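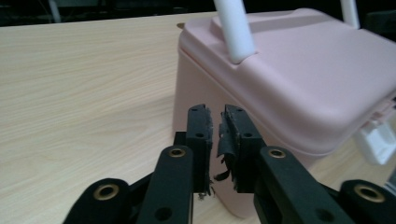 The pink box on the table.

The Button Box

by Ghazala Orakzai

When my aunt died, she left me a sewing machine, a debt of 40 dollars at the fabric shop, and a pink plastic box with no key and no lock, which nevertheless I could not open for a long time.

I should explain the box. It was light pink, the color of the medicine they give to children for the stomach. In our family everybody knew it. It stood beside my aunt when she worked, and when we were small we were allowed to touch everything in her room, even the big scissors if she was watching, but we were not allowed to touch the box. "Those are other people's buttons," she used to say. We thought this was a kind of joke that adults make.

My aunt repaired clothes in Brimlow for most of her life. She came there in a February with one suitcase and she told me that the snow was up to the handle of the door. The first word of English she learned from a customer was "hem." The second was "tighter." She had a room on Wendt Street, over the bakery, and the clothes that people brought to her always went home smelling of bread. Some customers complained. Most of them came back.

After the funeral I carried the box to my apartment in Flascombe on the bus, on my knees. It was lighter than I expected. I put it on the table and I made tea and I looked at it. Then I put a newspaper over it and went to bed.

It stayed under the newspaper for many weeks. I ate at the other end of the table. My friend Aishwarya Reddy came to visit, and she lifted the newspaper as if there could be a bird under it.

"You have not opened it," she said.

"I was busy."

"With what?"

I told her that I had been busy with the debt, and this was half true. I had gone to the fabric shop to pay, and the man there had refused the money. He said my aunt had shortened his trousers for his wedding, and later she had made them wider, two times, and she had never written him a bill. I had argued with him. He had argued also. In the end I bought thread for 40 dollars, in colors I will never use, and we were both a little angry when I left.

Aishwarya laughed so much about the thread that she had to sit down. Then she pushed the box toward me with one finger.

"Open," she said.

Inside there were small envelopes. They stood in a row like cards in a library, and each one had a name on it in my aunt's handwriting, sometimes in English letters and sometimes in ours, and sometimes she had started with one and finished with the other. In each envelope was a button, or two. There was nothing else in the box, only a needle stuck through a piece of blue cloth.

I took one out. The envelope said "Mrs. Vadon, gray coat, she will come." In it was a gray button with four holes and still a bit of thread in it.

"She will come," Aishwarya read. "When was this?"

I did not know. There were no dates. My aunt did not believe in dates. She believed that people came when they came.

We spread the envelopes on the table. "Boy with the drum, jacket." "The teacher, not the tall one." "Green dress, daughter is sick, do not charge." "Man from the post, says he does not need it, he needs it." On one she had written only "mine," and in it was a white shirt button, very plain, a man's button. My uncle had been dead before I was born. I put that one back in its envelope quickly and closed it, and Aishwarya looked out of the window until I had finished.

"What will you do with them?" she asked.

"What can I do? These coats are gone. The boy with the drum is maybe a grandfather."

"Mrs. Vadon is not gone," Aishwarya said. "There is a Vadon in the telephone list of my mother's building. It is not a common name."

I said that it was foolish. I said that you cannot ring at the door of an old woman and give her one button. But I am telling you about it, so you can guess that I went.

The building was in the lower part of town, near the river, and the name was beside the bell for apartment 9, written with a typewriter. The woman who opened was small and she had flour on her sleeve. I had prepared a sentence and I lost it immediately. I held out the envelope.

She read it for a long time, holding it far from her eyes and then near.

"She kept it," she said.

"She kept all of them."

"I didn't go back, you know." She turned the envelope to see if there was something on the other side. "I had no money that winter. I told her I would come on payday, and then I was ashamed, so I took another street to the bus. For years I took another street."

I did not know what to answer. I said that my aunt had not been angry. I could not be sure of this, because my aunt was often angry, she was angry about zippers and about the price of onions. But I had never heard her angry about a person who did not come back.

Mrs. Vadon went into the other room. I heard the door of a wardrobe, then hangers. She was away so long that I thought maybe I should leave, and I was already looking at my shoes when she came out with a coat over her arm. It was gray. The collar was worn almost white and there was a belt missing. On the front, between the second button and the fourth, was a safety pin.

"It's too small for me now," she said. "I don't know why I keep it."

She had a needle, but she could not see the eye of it anymore, so I put in the thread. I had with me, of course, a great deal of thread. None of it was gray. We chose a dark green — she said from a distance it would be fine — and I sat down in her kitchen and sewed the button on the way I was taught, with a match under it, so that there is room for the cloth to breathe.

When it was done she closed the coat over her arm and opened it again. She asked me what she owed.

I told her my aunt's price. She went to look for her purse, and I let her.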